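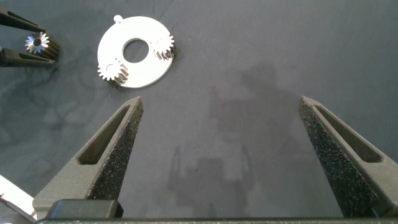
Joltlow travel kettle, 4 months in

Bought in December for the office, then dragged it everywhere. Quick notes, have a train to catch.

Boils fast enough. Two mugs, no more, whatever the box says. Lid is stiff, you need both hands teh first week. Cord too short for most hotel rooms, ended up making tea on the bathroom shelf in Billmont. Not great.

Handle stays cool. Spout dribbles if you pour slow, so pour quick. Limescale shows up early, vinegar sorts it. The off switch clicks really loud, woke my sister at 5 am. Sorry.

Would I buy again? Probaly. Four stars, minus one for the cord.
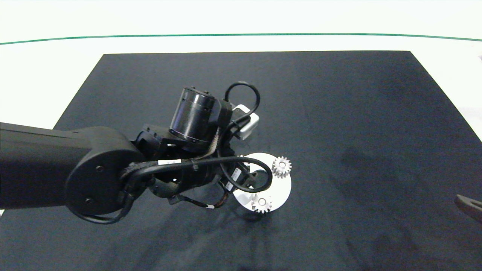 Mariann Orbán: Mine dribbled too until I stopped filling it to the line. Leave a finger's width and it pours fine. Agree on the cord, I pack an extension now and it takes up more room than the kettle.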